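[lab-equipment] Re: Second arm for the table-clearing work, what to put in the budget

From: Spyros Mavromatis
To: lab-equipment list
Date: July 25, 2020

Dear Dagný, dear all,

thank you for the message, and sorry that I answer in the weekend. I wanted to read the offer from Pinulthorpe slowly before I write something.

Dagný Hjaltested wrote:

> Hello everybody,
>
> Stinstead want our equipment plan for next year earlier than usual. At
> the moment I have only one line in it for Chambi, "second arm", and
> a price copied from the offer we got in May. I am sure this is too
> simple. Can the people who work at the table tell me:
>
> - do we need the same arm again, or would a smaller one do?
> - should I plan for one more gripper or for 2?
> - what small things do we always forget and then pay from the
> consumables money?
>
> There is also the question if the second arm should go to Brovamham,
> where they have the space but no table. I would like to hear opinions
> before I write anything official.
>
> Dagný

I answer in your order.

The arm. I am for the same model again. The smaller one is cheaper, I know, but we would have another controller, another set of cables and another way to do the calibration. All our programs for the plates and bowls are made with the reach of the present arm. When I tried on paper to place the smaller arm at the same corner of the table, it came to the middle without problem, but for the far side I would have to move the base or turn the table. I don't want to do this each time we change the task. If somebody has made the calculation with other mounting and has a better result, please send it, I will be happy to be wrong.

The gripper. Please plan for 2. One goes on the new arm and the other lies in the cupboard as a spare for both. In spring we waited three weeks for a repair, and in this time the arm was standing still while we were paying the room. The offer from Pinulthorpe has only one gripper inside the price, and it does not say if the wrist adapter is included. I have asked them and will forward the answer to the list.

For the fingers I would not buy special ones now. The flat fingers are good enough for bottles. For the thin rim of a plate they are less good, but this is a question of how we approach the plate, and I would first try to solve it in the software. We can print other finger tips ourselves if it is needed.

The small things. I went through my notes and we have always forgotten the same: cable clips and sleeves, the longer cable between arm and controller, plates and bowls to replace the used ones, and the food. Yes, also the food. If we use real bottles and not plastic models, somebody must buy them. I would put 300 for the year under "household objects" as a separate line, so that we do not need to explain each receipt. For the soft food pieces I find the toy ones more practical, they stay the same from one day to the next and the results can be compared.

Please write one more line for transport and installation. In the offer it is "on request", and from experience this means it will be a surprise.

Brovamham. Here I am not so sure. The space there is better than ours, this is true. But they would need a table with mounting holes, a place for the larger appliance, and a person who can be there when something stops. If we send the new arm without these things, it will stay in its box until autumn. My proposal is that the second arm comes first to us, we let both work at the same table until the programs are stable, and then one of them moves. In this case the table for Brovamham can be in the plan as its own position and we are not in a hurry with it.

One question back to you: do Stinstead want that we show 3 offers for each position, or only for the large ones? For the arm I can get them without much work. For the gripper I know only two sellers who deliver it with the right adapter, and I would not like to ask a third one only for the form.

If nobody is against it, I make a first version of the table with the prices and send it here on Wednesday. Corrections to my English are also welcome, the text will be read by people outside.

With best regards
Spyros

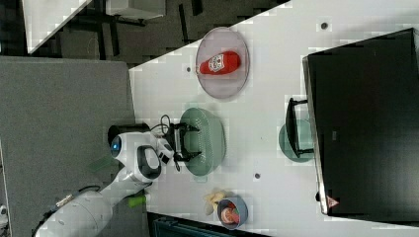

Filed under: Equipment planning / Chambi

Attachment to the message of Spyros Mavromatis. The present arm with the two-fingered gripper open over the pale green plate, the ketchup bottle on the larger plate, the bowl and the wire rack on the same table. For the plan please look at the cable on the outer side of the arm, I would like clips for this on the new one from the beginning, and at how much of the table the black appliance needs. The new table should be ordered with this in mind.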